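I gave up sugar in my coffee in June, and I would like some credit for it. So far I've had none. My sister said "oh, did you take it before?" and went back to her phone.

The first week was bad. I drank each cup like a man paying a fine. By day 11 I had started telling strangers, including a dentist who had both hands in my mouth and couldn't get away. 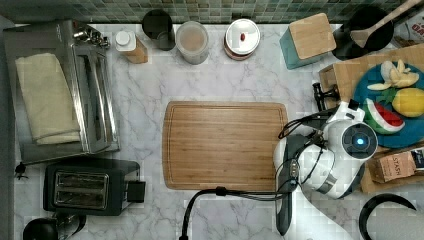

The toast end of the counter.

What I hadn't planned for was finding out that I don't much like coffee. Sixteen years of it, two sugars a cup, and I was basically a fan of warm syrup. The good beans from Alik, the ones I used to lecture people about, taste like a burnt fence. So do the cheap ones.

I tried tea for a weekend. Tea is fine. Tea is what you drink while you wait for something else to happen.
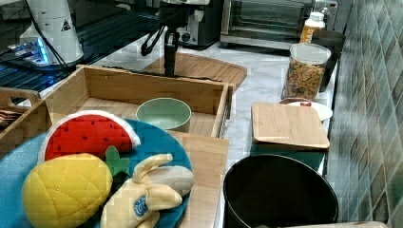 Benedito Batista wrote in to tell me that the third month is when the taste comes back, and that until then I should put a pinch of salt in the pot and stop complaining. I've done the salt. I'm still working on the other part.

Posted 14 July 2022
2 comments | 16 shares

Recent posts
My Long War With the Parking App
Books I Have Lied About Reading
A Short Walk, Badly Planned

Get new posts by email. Unsubscribe any time.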